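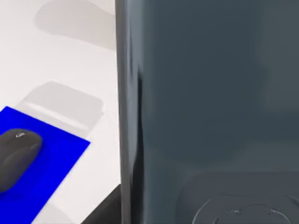 The Tuesday bus, and other things that used to be on time

Those of you who ride the 30 from Gorenside into town will have noticed the new timetable. It went up at the Mastgate shelter in October, behind the scratched plastic, on top of the old timetable, which is on top of the one before that. If you tilt your head you can read all three at once, and I would say the average of them is fairly accurate.

The short version is that the 30 now comes every forty minutes in place of every half hour, except on Sundays, when it comes as a surprise. The last bus home leaves Mastgate at 9:10 p.m. It used to leave at 10:25, late enough to see the end of a movie. At 9:10 you can see the part of a movie where the dog is still fine, and for some of us that may be an improvement.

I went to the library to find out how long people here have been complaining about this, and the answer is since 1903, when the Gorenside streetcar opened and the first letter of complaint was printed nine days later. The writer felt the cars were too fast, and that they stopped too often. A second letter, the following week, felt they were too slow and did not stop often enough. The company replied to both with the same paragraph. I have seen the two replies side by side and whoever set the type didn't even change the line breaks.

The streetcar ran down Sfeir Street, turned at the mill and came back. The rails are still under there. Every few winters a piece of the blacktop gives up and you get a foot or two of shiny track outside the dry cleaner's, and people stand and look at it fondly until the city fills it in. My neighbors talk about the streetcar as if they rode it, which would make them remarkably well preserved.

After the streetcar came the first buses, run by the Zorken company, green on the bottom and cream on top. Zorken buses had a cord you pulled for your stop and a bell that rang up front. The bell on one of them stuck, and it rang from the mill to Mastgate for most of a summer. Drivers drew straws for it. The paper says the company looked into the matter, and then in August it says the company was still looking.

What I like best in the library folder is a fare card from the last Zorken years. It lists the price for an adult, a child, a dog, and a "parcel of awkward shape." The parcel cost more than the child. I have traveled with both and I think they had it right.

Back to the present, where 1115 of you signed the sheet asking for the late bus to be put back. That's a very good number for a place where it's hard to get people to sign for their own packages. The transit office has thanked us for our interest. It has also sent a ridership count, which says the old 10:25 carried 2532 passengers over the course of last year. The office offered this as proof that the bus wasn't needed. Several of us read it as proof that it was. I worked it out on the back of the letter and it comes to nearly seven people a night, which is more than come to most things I go to.

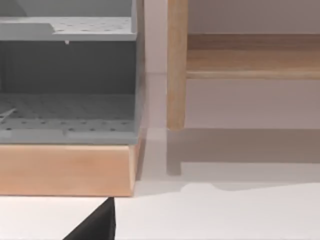 One reader wrote in to say that seven people a night is an average and ought to be treated with suspicion. She rode the 10:25 home from the late shift for years, and on a Monday it was her and the driver, while on a Friday you stood all the way to the mill with somebody's elbow in your ear. Cut the Monday one if you must, she says, but leave the Friday one alone. She adds that the driver used to wait if he saw her running, and that no timetable has ever had a column for that.

I've passed her letter along to the transit office with the rest. I expect we'll both get the same paragraph.

Meanwhile, some practical notes for those still riding.

The stop outside the pharmacy has moved to the far side of the crosswalk. The bench hasn't moved. You may sit on the bench or you may catch the bus, and you have about the length of a yellow light to switch from one to the other.

The sign at Mastgate that counts down the minutes is working again, in its own way. Last week it told me the 30 was due in four minutes, then three, then two, then eleven. A man beside me said "there it is" in a tone of real satisfaction and went off to buy a sandwich. He had time to eat it.

Exact change is still accepted. So are transfer slips, though the new ones are printed in a pale gray that fades in a warm pocket, so keep yours in your hat or your shoe. Monthly passes from the old timetable are good until they run out. If a driver says otherwise, the rule is on the back of the pass, fourth line down, in the small print.

Anyone who wants to speak up about the late bus can do so at the open meeting in the Sfeir Street branch library, Thursday at 7:30 p.m., upstairs. Speakers get two minutes each. I'm told the meeting should wrap up by 9:15, so if you're coming from the Gorenside end you might want to arrange a ride home.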